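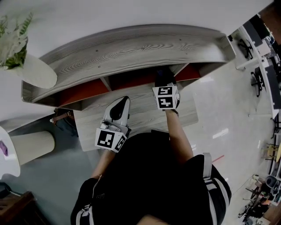 A curved reception counter with a pale wood-grain top and orange-red panels underneath.

The Front Desk Comes Back, for a Fee

The brochure I was handed in Stidham in August weighs more than my phone. It is printed on thick cream paper and it uses the word "welcome" as a noun, a verb and, on page 20, something close to a religious state. The company that made it, Veder, advises hotels, clinics and office buildings on what it calls arrival. Its argument is that the front desk, which most of the industry spent the last decade trying to get rid of, is a good idea after all.

I have no quarrel with that. I like a front desk. I like knowing where to stand when I walk into a building I've never been in before. My trouble is with the people selling it back to us, several of whom were selling the opposite not long ago.

You may remember the opposite. Hotels took out the counter and put in a small table with a tablet on it. A staff member in sneakers was supposed to drift over and check you in from the side, like a friend at a party. Clinics put up kiosks. Office lobbies got long sofas and a plant wall and a phone number to text. The word then was "barrier." The counter was a barrier between guest and host, and barriers were cold.

Veder's brochure doesn't say "barrier." It says "anchor." The counter is now an anchor in the arrival journey, and anchors are warm.

I asked the young man who gave me the brochure what had changed. He said guests had changed. I asked how he knew, and he pointed me to a number: 93 percent of visitors, according to the company's own survey, felt "more settled" in a lobby with a staffed counter. More settled than what? He thought it might have been compared with lobbies that had no counter. Later he sent me the survey, and it turned out to have one question on the subject. People were asked whether a staffed counter made them feel more settled, and they could agree, agree strongly or say they weren't sure. There was no box for no. With that wording I could get you 93 percent in favor of ceilings.

The survey went to 200 people, all of whom were already inside a lobby with a counter in it when they filled it out.

I don't want to be unfair. It's possible that the answer would have come out the same if the question had been asked properly. I suspect it would. But if you are going to charge a county hospital for telling it something its own patients would tell it for nothing, the least you can do is ask the patients.

Stidham is a good place to look at this, because the town has been through the whole cycle in a very short stretch of Main Street. The Retano, a business hotel that used to be a savings bank, has had four different arrangements in its lobby. First came the old teller counter, which the hotel inherited and which by all accounts worked. Then a pair of standing podiums. Then the tablet table. Now it has a counter again, shorter than the original and in a different place, so that the line for check-in crosses the line for coffee.

Cristóbal Villalba worked the night shift at the Retano through the last three of those. He left in the spring and teaches bookkeeping now, and he was willing to talk about the podiums, which he hated.

"You had no place to put anything down," he told me. "A guest hands you a passport, a card and a wet umbrella. Where does it go? On the floor. So I'm bending down all night."

The tablet table was worse, in his view, for a reason no brochure mentions. People didn't believe he worked there. He would walk up to a tired woman with two suitcases at one in the morning, in a plain sweater, as instructed, and ask if he could help her with anything, and she would take a step back. He started wearing a tie on his own account. His manager asked him to stop, and he kept doing it after the manager went home.

This is the sort of thing you would expect an expert in arrival to know. A counter tells you who is at work and who is waiting. It gives the guest something to lean on and the clerk somewhere to keep the stapler. It can also be too high for a person in a wheelchair, or so deep that a soft-spoken person has to shout a diagnosis across it, and those are real faults that deserved fixing. A lower section and a shallower top would have taken care of most of it. What many places did was throw out the whole object and then act surprised when people wandered around the lobby looking lost.

The furniture has followed the talk, as furniture does. There is a line of modular counters called Zoëga that I must have seen in a dozen lobbies while working on this piece, and the catalog is a pleasure to read if you enjoy seeing ordinary words pushed past their limits. A curve is "a gesture of inclusion." A straight counter, from the same maker, is "a gesture of clarity." A shelf under the counter is "discreet backstage." I went back and forth through the pages looking for the height of the thing, and found it in small type behind the color samples.

Everybody wants the curve, the dealers say. I can see why. A curve looks expensive and photographs well, and it softens a big empty room. I have also stood at one with three other people, all of us a little unsure who was next, because a line doesn't form naturally against a bend. It forms at the two ends and in the middle, and then somebody coughs. One clinic outside Stidham solved this with tape on the floor. The tape is blue and already peeling, and it does more for the arrival journey than anything else in the building.

I did visit places that had got it right, and I tried to find out who had advised them. Mostly it was no one. The public library has a plain desk facing the door, with a low end and a high end and a lamp. The woman behind it told me it had been moved once, six feet to the left, to get out of the draft. A tire shop on the edge of town has a counter with a bell and a bowl of mints, and a stool for anyone who doesn't want to stand. I waited there while a man talked through the history of his truck with the clerk, who wrote things down. Nobody was being welcomed, in the brochure sense. He seemed pretty settled to me.

When I put some of this to Veder, I got a polite written reply. The company said that its thinking "evolves alongside the guest," that it had never recommended removing counters as such, and that its earlier work on "open arrival" had been right for its moment. I have that earlier work. It shows a lobby with the counter crossed out in red. If that isn't a recommendation, it's a very odd drawing.

The reply also mentioned, in its last paragraph, that the company is looking ahead to what comes after the anchor. It wouldn't say what that was – there is a new brochure on the way – but it did offer me a place at the launch breakfast. I asked whether there would be someone at the door to check names. They are still deciding.

The Retano, meanwhile, has been talking about moving its counter again. The coffee line is a problem, and so is the glare from the front windows in the late afternoon, which makes it hard to read the screen. Villalba could have told them about both, and he says he did, on a form, more than once. The spot he suggested was against the back wall, under the clock, where the tellers used to stand. He measured it for them one night when the lobby was quiet. There is a power outlet there and a phone jack, and the floor still shows where the old counter was bolted down.

Nearly everyone I met who works behind one of these things had a suggestion of that kind. Raise the screen. Move the printer so you don't turn your back on people. Put in a drawer that locks. These are small jobs, most of them, for a carpenter and an electrician with a free afternoon. I couldn't find any of them in the brochure, though I'll admit that by page 20 I had started to skim.

Contact the editors | Subscriptions | Copyright, all rights reserved | Back to top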